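Refund of bottle deposit where the label is damaged

Henok Bogale
I wish to enquire whether a deposit may be reclaimed on plastic water bottles whose labels have torn. The Sisilby return point refused 5 of mine in November.

Chrysanthi Kourkoulas
The return point reads the barcode. Where the code is missing or creased, the bottle will be declined - the staff have no discretion in the matter. 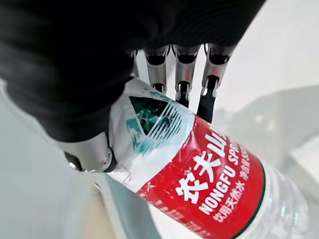

A written claim may be submitted to the Plivisel office, together with the receipt. Bottles should be neither crushed nor cut.

Witold Czarnecka
Mine were refused as well. I put them in the ordinary recycling.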